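Hakau Table Hand, two-finger model

Sold by Londgate Equipment. Ships in 9 working days. Wall power only.

We carry the Hakau because people keep asking for it, and we would like them to know what they are buying. The maker's leaflet says it "handles the after-dinner chores." We had one on the bench at our Nildale shop for most of May, and that is a generous way to put it.

What it does well: cups, jars, sponge handles, anything chunky that stands up by itself. Set a row of mugs in front of it and it will move them to a rack all afternoon, slowly, without complaint.

What it does less well: flatware. A fork lying flat on a cloth gives two blunt fingers very little to hold, and shiny metal still confuses a lot of vision software. Lay one piece across another and the job changes again, as the machine has to decide which to lift first. Most people would clear a small pile in a few seconds and never think about it. On our bench, a mixed pile of 50 pieces took the Hakau past lunch, and 9 of them went in the wrong bin.

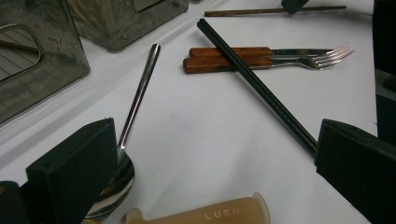

Chopsticks are their own problem. They roll, they're thin, and a dark one lying over a wooden handle is easy to grab along with whatever is under it. The Were software update (included) is meant to help with this. We saw some improvement — we would not call it solved.

So who should buy one? Labs and classrooms, mostly, and anybody who likes to tinker. If you run a café and hope to cut a shift, please wait. A bus tub and a person will beat it on any given Wednesday.

In the box: arm, two-finger gripper, clamp base, power supply, 2 spare finger pads, Were license for one machine.

Not in the box: camera, mounting table, sorting bins.

Returns accepted if the finger pads are unused. Restocking fee applies to opened software.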